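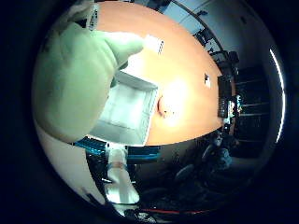 The Mestow Workshop Society recorded its third attempt at the hand on Jun 26, 2020, and Yaryna Nazarenko kept the minutes. Members were reminded that bench 34 was to be left as found. The finger, pale green and a little wrinkled along its length, was to be brought over the orange tabletop as far as the white block with the black dots, and no further. The open white box was not to be moved. Mr Bajpai asked that his objection to the colour be noted. It was noted.

The Secretary then read the letter from Rostyslav Karpenko, who had drawn the first joint in February and had since left for the coast. He wished the hand to be called Arirel. He gave no grounds for this -- it was his daughter's word for rain.

Mr Zakharchenko observed that the Society's rules, at paragraph 30, did not permit the naming of equipment. Po-yen Fu moved that the paragraph be set aside for one evening. The motion was carried. Members remained at the bench until the lights were put out, and the name was entered in the register in pencil.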